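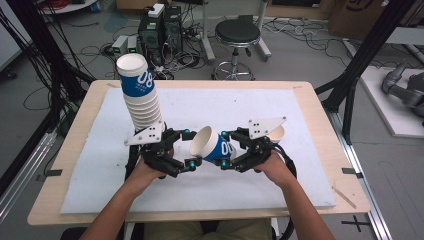
paper cup, blue band, on the white foam board

Plitham Home Forum > Kitchen and Coffee > Paper cups in the compost, yes or no

mossgutter
posted 24 October 2020
OK so we go thru a lot of paper cups here. Small office, shared kitchen, everybody wants a clean one every time. I started bringing the used ones home for my compost bin last February. Tore them up, mixed with leaves, kept it damp. Opened the bin this week and there's this thin film all thru it. Like wet plastic wrap. Cup paper is gone, film is not. Did I ruin the whole bin?

tinbasin
Yep that's the lining. Most hot cups have a plastic coat on the inside or they'd leak. Paper rots off, lining stays. Sift it out and stop adding cups.

halfacre_kay
Not ruined. I'd pull what you can by hand and use the rest under shrubs. Wouldn't put it on lettuce.

mossgutter
Sift with what? It's stringy, just balls up

tinbasin
Half inch hardware cloth stapled to a frame. Let the stuff dry a day or two first, wet compost won't go thru anything. Film stays on top and you pick it off.

orchardrat
Gonna disagree with the "most cups" thing. Depends what you buy. We get the Nudulard ones at work and the sleeve says compostable. Been putting them in my pile, no film that I can see.

tinbasin
Compostable where though. Read the small print. Usually means a commercial pile that gets real hot and stays hot. Backyard pile mostly doesn't.

orchardrat
Mine gets hot. Big pile, horse manure, I turn it every weekend. Steams in the morning. Cups go in whole, even.

tinbasin
Then you've got a better pile than 9 out of 10 people on here. Bad advice for somebody with a plastic bin behind the garage.

orchardrat
wasn't advice, just said what happens in mine

halfacre_kay
Both of you are right, move on lol. mossgutter what size bin and how many cups are we talking

mossgutter
Black plastic bin, the tall kind with the little door. Behind the garage, yes, thanks tinbasin. Cups come in a case of 1230 and we're on our 2nd case this year. I took home maybe a third? Didn't keep track. Bag on the bus, very glamorous

quietpantry
That's a lot of lining. Have you thought about just getting mugs

mossgutter
Tried mugs. Sink was full by lunch, nobody washed, big fight over it. Back to paper in a week.

quietpantry
One mug each with a name on it. No spares in the cupboard. Worked at my last place. You get a dirty mug, it's your dirty mug.

nightferry
Didnt work at mine. 100 people, two sinks. Mugs just went home and never came back. For a small office sure, try it.

nightferry
Also check if your town takes them. Preltivley has a drop-off that takes lined cups if they're rinsed and stacked, lids off. I take a sack when I'm going that way anyhow. It's 503 Nel Road, round the back by the bottle bins. Sign is tiny, drove right past it first time.

halfacre_kay
Didn't know that. They take the lids too?

nightferry
Lids go in the regular plastic bin next to it. Sleeves go with cardboard. They will hand the sack back to you if there's coffee sludge in it, ask me how I know

orchardrat
So you're rinsing a throwaway cup, stacking it and driving it across town. At that point wash a mug.

nightferry
I mean. Yeah. But I'm not the one buying them

tinbasin
Quick test for any cup, tear the rim down the side and peel from the inside. If a clear skin lifts off, it's lined. If you can't get one up, soak a piece overnight and try again. Doesn't tell you what the skin is made of, just that it's there.

mossgutter
Did the peel test. Skin came off in one long strip. So that's that. Cups stay at work from now on. Going to build the screen thing, is a staple gun enough or do I need screws

tinbasin
Staples are fine, put a strip of lath over them or the mesh pulls out when you shake it. Wear gloves, the cut ends are mean.

halfacre_kay
And check for worms before you dump it all out to dry. Move them to a bucket with some damp leaves. They hate the sun.

mossgutter
tons of worms in there. So they didn't mind the cups I guess. Will get a bucket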